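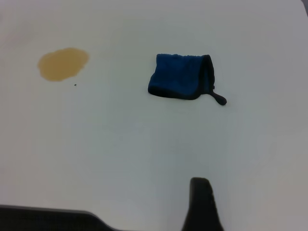
Rania El Sherbiny wants the spill item moved up to the first section, ahead of the cable check, and asked that her comment go at the top of the list so it gets read. Her words: "Last season we went through power, cables and clamps, and then looked at the table. It should be the other way around. If there is liquid on the table, I don't want anyone reaching across it to test a stop button."

The list below has been changed to match. The old order is void.

Wurnimcombe Robotics Club
Bench and Arm Check, Wiping Task
Revised July 2018
Checked by: Chaimae Badawi
Second check: Yasmine Younis

Mark each line OK, FIX or N/A. A FIX in section 1 or 2 stops the session until it is cleared.

Section 1. Table and spill

1.1 Table surface clear of tools, phones and drinks – OK
1.2 Practice spill well away from the towel – OK
Comment: Tan liquid on the left, folded blue towel on the right, bare table between them. Good layout, keep it.
1.3 Spill kept to one puddle – OK
Comment: One puddle, plus a tiny dark speck just below it. Could be a crumb or a droplet. Pick up anything like this before a scored run. The judges at Illeck take off points for marks left on the table and they don't ask what the mark was. C.B.
1.4 Towel folded, loop lying on the table – OK
Comment: The loop is at the lower right corner. Yasmine would like a towel with no loop at all, in case a finger hooks it. Left open until we have tried both.
1.5 No liquid near the table edge or on the floor – OK
1.6 Paper towels and the mop within reach of the operator – FIX
Comment: Mop was in the hall closet. Brought in before power on. Y.Y.

Section 2. Power and stop

2.1 Power strip off the floor and on the side away from the spill – OK
2.2 Stop button tested from the operator's chair – OK
2.3 Stop button tested by the second person – OK
2.4 Power supply dry and covered – FIX
Comment: Cover missing again. Found in the Prurkitz box with the spare motors. Please put it back on the supply at the end of the day and not in a box.

Section 3. Arm and gripper

3.1 Base clamps tight – OK
3.2 Finger screws tight, no cracks – OK
Comment: Replace the fingers after 1,000 cycles even if they look fine. The count is on the inside lid of the case.
3.3 Wrist camera lens clean – OK
3.4 Speed limit set to 20 percent for new programs – OK
Comment: Josiane Brunet asked if this can go up for programs that ran clean last time. Yes, if the program has not been edited. Any edit and it goes back to 20.

Section 4. People

4.1 Hair tied back, sleeves up, no lanyards – OK
4.2 No more than 4 students inside the taped line – FIX
Comment: Had to ask twice. The tape is worn through by the door – new roll on order.
4.3 One person on the stop button who is doing nothing else – OK

Section 5. After the session

5.1 Arm parked and power off before anyone wipes by hand
5.2 Towel rinsed and hung up
5.3 Gripper fingers wiped with a damp cloth, then a dry one
5.4 Log sheet signed

Section 5 gets filled in at close. Leave the sheet on the clipboard.

Open items from the February list: the second stop button (ordered from Potgieter, not here yet) and the chair with the bad wheel. Imelda Cabanatuan has the order number for the button.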